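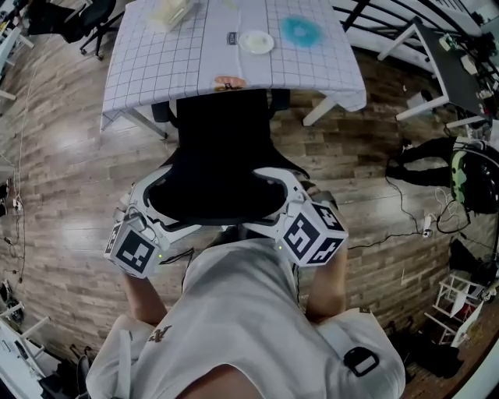 Tablecloths for board game night - what are you using?

Last updated: March 23, 2026

mared_l
We host every other week and I'm finally replacing our ancient felt. I want a plain white cloth with a thin dark grid on it, the kind sold for kitchens. It looks so crisp under cards! Also you can line up tiles without a ruler. Has anyone lived with one for a while?

Arnel V
Yes! Mine has been on the table since May and I love it. Cards slide a little more than on felt, but dice are fine and it goes straight in the wash. Get one with a good overhang or it creeps toward whoever leans on it the most.

prillbridge_renato
Going to disagree, sorry. Grid cloths drive me up the wall. If the squares don't match your tiles (they never do) your eye keeps trying to fix it. By hour 2 of a long game I was nudging everything sideways. Solid dark green, every time.

Arnel V
Ha, fair, but then you can't find the black cubes! White wins for me just on that.

wael_aa
Depends what you play. For Satuson, where you're building a map as you go, a grid is fantastic. For a trick-taking game it makes no difference at all and I'd go with whatever is softest - picking up cards off thin cotton is a pain with short nails.

mared_l
Oh, that's a good point about the cards. We play mostly map games plus a lot of Mekodach, so maybe grid on top and the old felt underneath?

wael_aa
Do that. The padding makes a huge difference, and it's quieter too.

prillbridge_renato
The felt underneath I can get behind. Iron the cloth first though, a fold line across the middle will tip every standing piece you own.

mared_l
Ordering tonight! Going for the bigger size so it hangs down properly. Renato, you can sit at the end with your own green placemat.

prillbridge_renato
Deal.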